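How to follow the count of a party leadership ballot

When a party elects a new leader by ballot of its members, many people see only the last number on the news. I followed the contest in the Purneck district party from the first round to the last, and I would like to show how you can do the same at home with paper and a pencil.

Before the first round

Find the rules of the party. You need to know two things: how many members may vote, and what happens to the person in last place. In Purneck there were 304 voters and 4 candidates, and the last one had to leave after each round. Some parties also ask for a minimum number of votes, so read to the end of the document.

Make your table

Write the names of the candidates on the left side and give each round its own column. Leave one more row for spoiled ballots. I forgot this row the first time and my total was wrong by 2.

After each round

Write the results the same evening. Then add the column and compare it with the number of voters. If the sum is too small, some members did not vote. Mark this with a small letter, for example "a" for absent.

Now look at the votes of the person who left. In the second round in Purneck, the candidate from Sosel had 17 votes more than before. It is easy to say that they all came from the person who left, but the ballot is secret and some members change their mind between rounds. Write "probably" next to such notes.
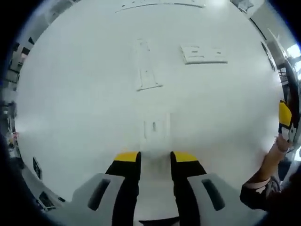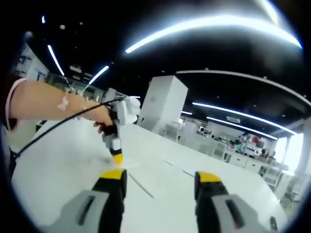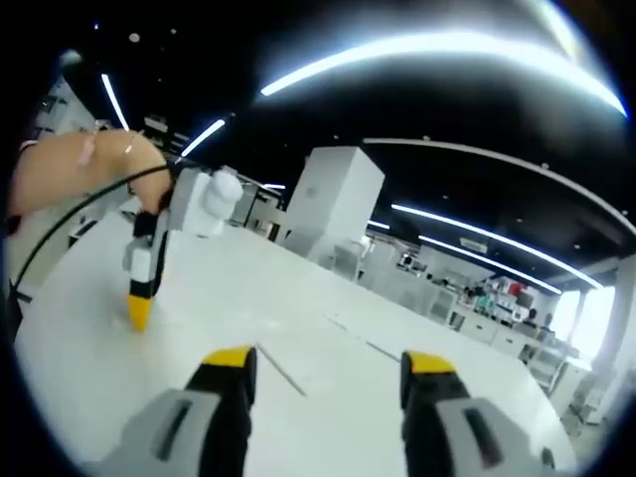
Before the final round

When only two candidates are left, the parliamentary members often stop and the wider membership votes by mail. Start a new page for this, and check the closing date twice. In our district the envelopes from Clomitz were counted one day later than the others, and the first result on the radio did not include them.

Keep your pages. The next contest in Purneck is in November, and I will use the same table with one wider column for notes.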